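Wynne Questions Savings Claims Behind Refill Bottle Schemes

HAMHOLM, 29 November 2021 - Wynne, the household advice group, today asked sellers of refillable soaps and cleaners to show their math before promising shoppers another round of savings.

The group compared 472 price listings collected in September. Many ads set a large refill pouch against the smallest bottle on the shelf, a match few careful shoppers would ever make. Set against the larger bottle from the same maker, much of the promised discount went away. In 6 listings the refill cost more per ounce.
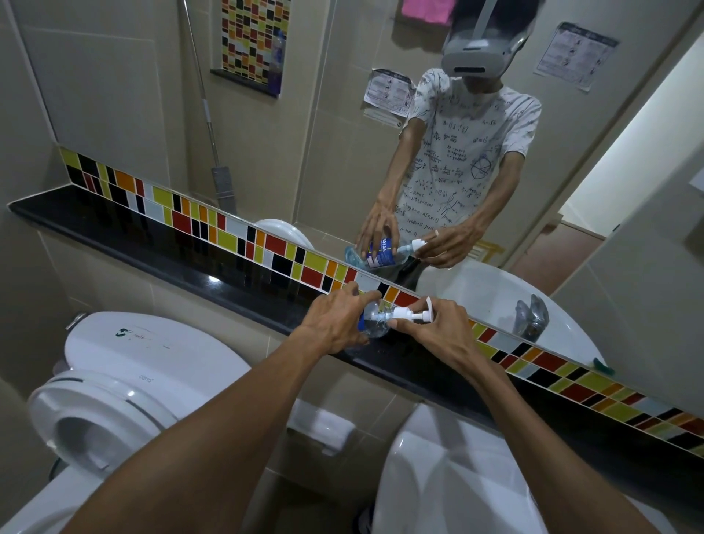
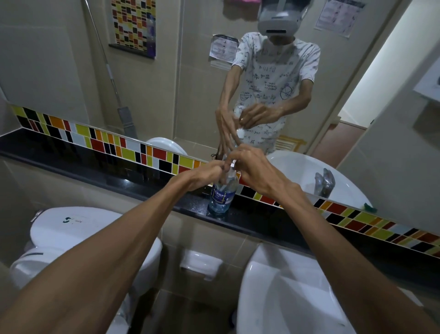 Bottles being handled at a bathroom ledge.

Wynne is also unconvinced by the phrase "lasts for years," which appears on starter kits sold under the Gamska name. Gamska rates its pump at 2,000 presses. The group asked what that means in a home where several people share a sink, and has not had a clear answer.

Cliron, which runs refill counters in Hamholm, says it has signed up 1,000 households. It has not said how many came back for a second fill. Wynne considers the second number the useful one and has asked for it in writing.

The group is not telling people to stop refilling. It suggests checking the price per ounce and keeping any sound bottle already at home before buying a starter kit.

The full price list is available on request from the Wynne press office.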